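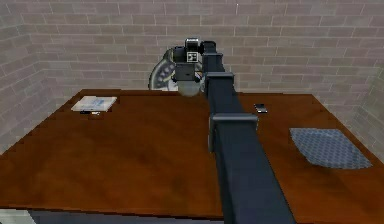
*Large wooden table against a light grey brick wall.*

# Running a food stall at a street festival: kitchen and kit notes

These notes cover a single stall with one cook and one server, trading from late morning until 9 pm. They were written up after the Murnora street festival in July and adjusted for the smaller Faranus harvest fair, where pitches are narrower and there is no mains water.

## Prep the day before

- Cut onions and peppers to one size and store them in shallow lidded tubs. Deep tubs cool slowly in the middle.
- Weigh dry spice mixes into bags, one bag per batch. Label with the batch size and nothing else.
- Cook rice on site. If that isn't possible, cool it quickly, chill it within the hour and don't reheat it more than once.
- Freeze water in flat bottles and line the cool boxes with them. Loose ice melts into the packaging.

## Quantities

For a full day at Murnora we plan on 700 portions. A batch in the large pan gives 43, with a level ladle. Heaped ladles lose several portions per batch and the queue doesn't notice the difference.

Napkins always run short. Pack double.

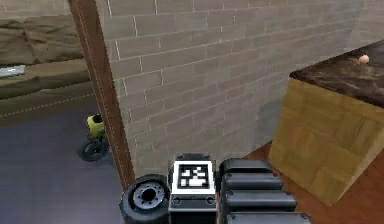
Gas is the other item that gets underestimated. A windy pitch uses far more than a sheltered one, so fit a windshield on the open sides of the burner and keep the spare cylinder upright, outside the cooking area. Check joints with leak detection spray after every change of cylinder – washing-up liquid can corrode some fittings.

## Serving

1. Set the hot-holding unit going before the first batch is ready. Food must stay at 63°C or above.
2. Put the probe wipes beside the probe.
3. Keep cash and food on separate sides of the counter.
4. Write the menu in large capitals, 3 dishes at most.

The Abdelaziz lentil recipe holds better than the chickpea one, which thickens after an hour and needs loosening with stock.

## Packing down

Scrape pans while warm and soak them at home. Waste oil goes back into its original drum, once cold, with the lid taped. The Zilodon folding counter has 11 pegs – count them into the bag before the van is loaded.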